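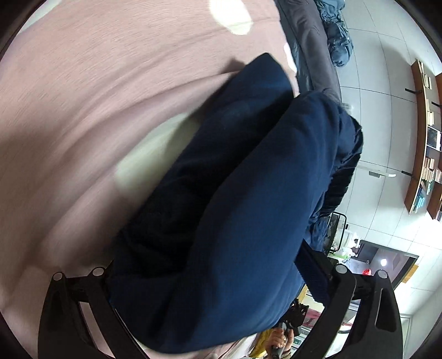
Fig. 1. Navy knit on a pink blanket.

3 min read

Dorm laundry and water use - Zoltdale Hall
Demyd Palamarchuk, Sebastián Maldonado

Question was simple: does washing full loads save much water in one dorm? We read the meter in the Zoltdale laundry room every night at 9 pm, all of March. First half normal, second half with our signs up asking for full loads.

Results. 2591 gallons before signs, 1658 after. Bigger drop than we expected - but spring break fell in the second half so some of that is just people being gone. Should of picked a diffrent month.

Survey: only eight replies. Most said they wash when they run out of socks. Heavy stuff like sweatshirts gets its own load.

Next time: Trarkau Hall too, same weeks, no signs.

2 comments · 8 shares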